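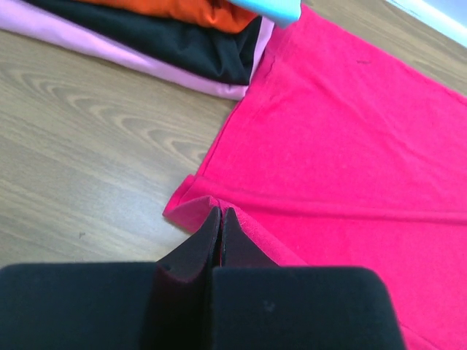

4. What people told us about their clothes

4.1 Getting into the closets

I'll admit I went into this part of the study with a hunch, and I may as well put it on the table. I figured people hang on to clothes for sentimental reasons. My own dresser has a drawer I can barely close, and everything in it has some story attached, so naturally I assumed everyone else worked the same way. They don't, or at least the people of Maluleke mostly don't.

We mailed the clothing diary to 200 households in November and got 83 back (more than I'd dared hope for, given that it ran to ten pages and asked people to write down everything they wore). Thulani Ndlovu and I read all of them separately, wrote our notes in the margins, and then sat down to argue. Figure 1 comes up in a minute, but the arguing came first, so I'll start there.

The fight was over the word "old." Our diary had a column where people could mark a piece of clothing as new, in use, or old, and we'd never thought twice about it. Then the diaries came in, and people were calling a shirt old after one summer and a winter coat "in use" after what had to be half their adult life! Thulani wanted to throw the column out. I wanted to keep it, mostly out of stubbornness, and I'm glad I won, because once we stopped treating it as a measure of age it started telling us something else. Old, for a lot of these folks, means demoted. It's a shirt that can't go to work anymore but can still go to the yard.

4.2 The demotion ladder

So we started mapping where clothes go on their way down. Figure 1 shows the path we saw most often, and the same 3 steps kept turning up in one diary after another.

Figure 1. The usual path of a T-shirt through a Maluleke household, as told in the diaries.
Out of the house (work, church, visiting)
Around the house (cooking, sleeping, yard work)
Rag (dusting, bike chains, the dog)

What surprised me is how sharp the line is between the first step and the second. People can name the day. A collar goes wavy, a spot of bleach lands on the hem, somebody at work makes a remark, and that's it, the shirt is a house shirt now. One woman wrote that she'd moved a blouse down in the morning and had to move it back up by 3 in the afternoon when company called to say they were coming. We both loved that entry, and it's a good reminder that the ladder can be climbed in the other direction if the laundry is behind.

The line between the second step and the third is a mess by comparison. Almost everyone put it off. They wrote things like "should cut this up" next to the same shirt, week after week, and kept right on sleeping in it. The Prolholm study of linen closets found the same kind of foot-dragging with bed sheets, and the authors there put it down to thrift. I'm less sure. To my ear the entries sound more like plain reluctance to pick up the scissors, and Thulani thinks it's simply that a soft shirt is nice to sleep in, which I can't argue with.

4.3 Color

We didn't plan to look at color at all. It crept in anyway, since people kept using it to tell us which shirt they meant, and after a while we noticed that the bright ones had a rougher time of it. Dark shirts seemed to stay on the first step longer. Several people explained that fading shows more on a loud color, and a few said they'd simply gotten tired of being noticed in it. I'd want a much bigger pile of diaries before I leaned on this.

The two brand names that kept popping up, Rultex and Fistar, didn't seem to matter to where a piece ended up. People mentioned them when they bought something and then pretty much forgot about them. By the time a shirt reached the yard it was "the green one" or "the one with the hole," and we stopped coding for brand after the first pass through the stack.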